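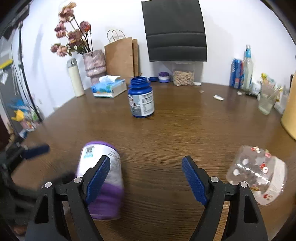 Ellcombe opens orders for the Gruvard hand-held gripper kit

Wednesday
By the Ellcombe press desk

Ellcombe today opens orders for Gruvard, a hand-held gripper kit for teams who collect handling data in ordinary rooms. Two-jaw tool, camera on board, dark blue textured finger pads, carry case. Price 1,111 pounds for a pair, before VAT. Singles later in the year.

Made for clutter. Bottles, tissues, paper bags, crumpled plastic film that throws the light back at you, a vase of dried roses near the wall. The sort of table people really have. Jaws open wide, linkages run on plain round pivot pins, and the slotted outer arms keep the weight down. Users hold one in each hand and get on with the job.

What's new

Pads now swap without tools. The old ones were glued and we heard about it, a lot. Trigger is softer. Battery lasts a full morning shift, charging is over the same cable as the Manzano base station, so existing Manzano owners need only the tools and not the whole set. Recording starts from a button under the thumb.

The software is unchanged for now. Files land in the same folders, same names, and teams on the last version can carry on with thier current scripts. An update is due in August, free to all kit owners.

Trials

Gruvard was tried out over the spring at our Trurkasau workshop on household sorting and clearing tasks. 1,000 recordings kept, 70 pads worn through. Pad wear was worst on bottle caps and threaded necks, and a harder pad is offered as an extra for that kind of work. Clear film and see-through tubs remain tricky for any camera, and buyers should plan for extra takes.

Ordering

First batch is 99 pairs. Orders through the Ellcombe sales desk from 9am, shipped in the order recieved. Schools and colleges pay the same price but get a second set of pads. Loan kits by request, two weeks at a time, return postage on us.

Ends

Comments (3)

padlock_jen: Will the new pads fit last year's tool? Page doesnt say.

Ellcombe press desk: Yes with the adaptor plate, sold separately. Will add it to the page.

torquey: Had the old one on loan. Good tool, sore thumb by lunch. If the trigger is softer I'm in for a pair.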